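Home | Style | Travel | Magazine

June, by Wulan Menon

The Joy of the Packing Table

I love the night before a trip! Everything comes out: cables, sunscreen, that one blue cloth I fold three times (and still take to the beach).
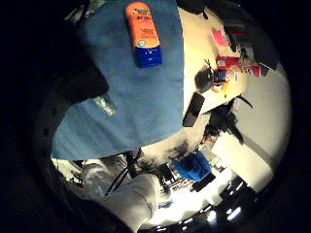
My friend Gilang Lubis once packed for Skundstead in about 3 minutes. I like to dawdle, put the radio on, change my mind over a shirt.

City lights outside, a blue cloth heaped up by the window. Bliss.
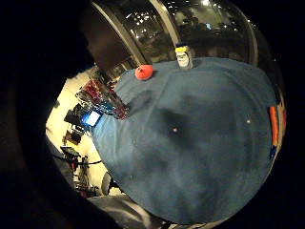
What Goes In Last

Chargers, always, and snacks on top!

We use cookies. Accept | Settings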